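Grip release fault on the Collis table-clearing arm: questions and answers

Last updated Feb 28, 2018

What is the fault?
During a lift, the gripper can open by itself for a moment and then close again. If a dish is in it, the dish drops. We log it as an uncommanded release.

How often has it happened?
We went through 2,504 lifts recorded since August and found 3 uncommanded releases. Two broke a dish. In the third the bowl was only just off the table and landed upright.

Was anyone hurt?
No. A piece of one plate went over the table edge and reached the floor near the operator's chair. Safety glasses and closed shoes are now required for anyone inside the taped line.

What causes it?
Noboru Oda traced it to the finger position sensor. When the wrist turns past a certain angle, the sensor lead is pulled tight and the reading can fall to zero. The controller takes zero to mean the fingers have stalled, and it backs them off to protect the motor. The Nallbridge controller was doing what it was set up to do with a bad reading.

Which units are affected?
All units with the short sensor lead. Check the label inside the wrist cover. Units marked 159 or lower have the short lead. Higher numbers left the shop with the long one.

Can I keep using my unit?
Yes, with the wrist limit turned on in the Climport settings page. Do not lift glass, anything with liquid in it, or anything above elbow height until the lead is replaced.

Do bowls and plates behave the same way?
No. Plates are usually taken with the wrist close to level, which puts little strain on the lead. Bowls need more tilt.

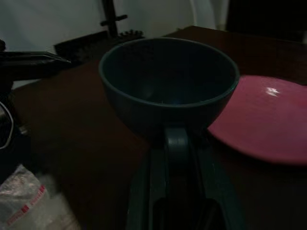
All three releases came during tilted lifts, so run your check with a bowl. Use one you can afford to lose and put a folded towel under it.

What should I do if it drops something?
Press the stop button before you reach in. The fingers may still be moving. Save the log before restarting, as a restart clears the sensor history.

Who replaces the lead?
Myung-ja Min is scheduling the work. Send her the label number and your log. Please don't splice the old lead yourself.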